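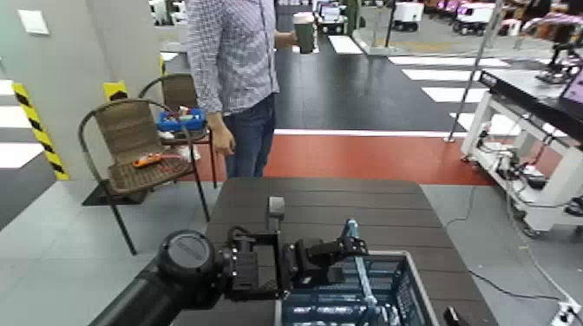 3.2 Assembly in the shared workshop

The manipulator was built in the Clivby workshop, a shared space where several groups keep their equipment on the same floor. We call the system Ernow in the following. Its mechanical parts were cut and drilled on site, and only the joint modules were ordered ready-made from a supplier in Clarisau. The total cost of the parts was 1,875 dollars, not including tools which the workshop already owned.

Figure 2. Gripper of the arm over the slatted blue crate on the work table.

The gripper is of the parallel type and is made of angular plates and brackets joined by bolts (Figure 2). We preferred bolts to welding, as the distance between the plates had to be adjusted many times during the first trials. For the same reason the colour coding of the cables was fixed early - a small decision, but it saved us much searching later.

The crate was selected as the main test object. Its slatted sides are difficult for the depth estimation, and its rim gives a narrow target for the fingers. In the first version of the controller, the approach was planned from the centre of the crate, and the fingers frequently touched the rim before closing. After we moved the planning origin to the nearest edge, such contacts became rare. The calibration was repeated each time the table had been moved, and one calibration takes almost 3 minutes.

A further difficulty was the shared use of the floor. Other users walk and work close to the table, so the speed of the arm was limited in software to the value given in Section 2. We did not install a fence, but the emergency stop was placed within reach of the operator. The planner is the open Espiritu package, to which we added a check for the forearm against the table edge. This check was missing in our earlier build and caused two collisions in September, both without damage to the joints.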